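Bondisham ware pattern

The Bondisham pattern is a family of floral line designs used on wall coverings, fabric and wrapping paper. It takes its name from the village of Bondisham, where a small printing works made the first sheets for the lining of drawers. The original catalogue had 138 designs, of which the majority showed garden plants.

The works was later bought by the firm Kalogeropoulos, which moved the printing to Flusgate and kept 2 of the old presses. The colours became stronger in this period – dark grounds were easier to keep clean in kitchens and hallways. A popular design, Stukia, was sold in rolls and also in short lengths for folding screens. The collector Dörte Rathjen has catalogued 700 printed samples, many with notes in pencil on the back.

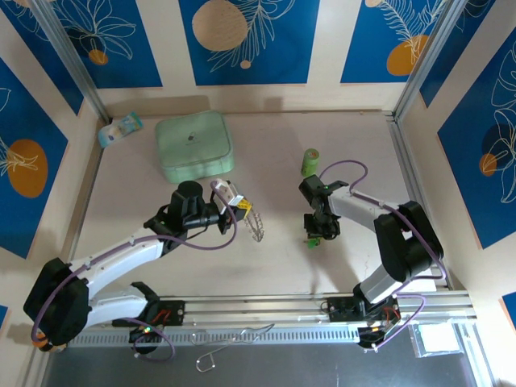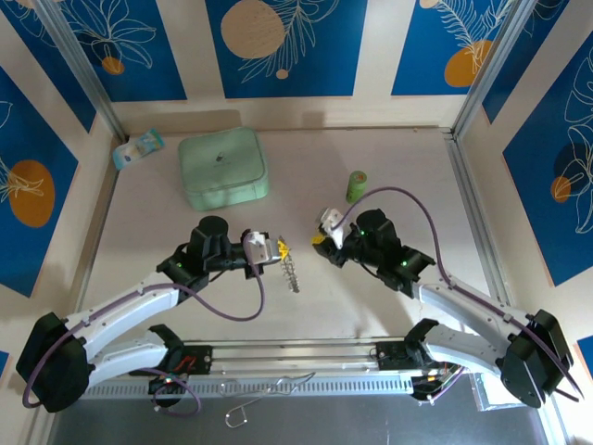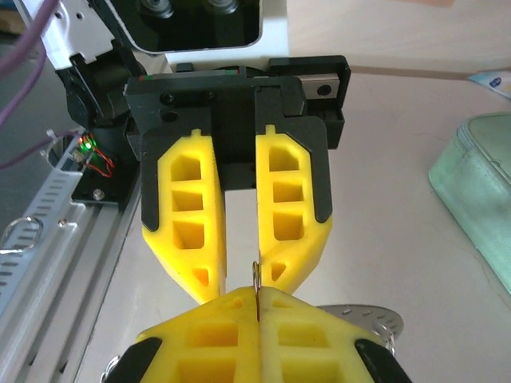 Floral line designs of this type are drawn with an even, narrow stroke and have no shading. The leaf is usually shown flat, and the stem may be left out where the repeat is short. White on blue is a common choice, as on the five panels in the second picture, where thin leaves and flowers appear together with round orange or beige dots. Dots are older than the flowers in the Flusgate books. Printers there used them to check that the second colour was in the correct place.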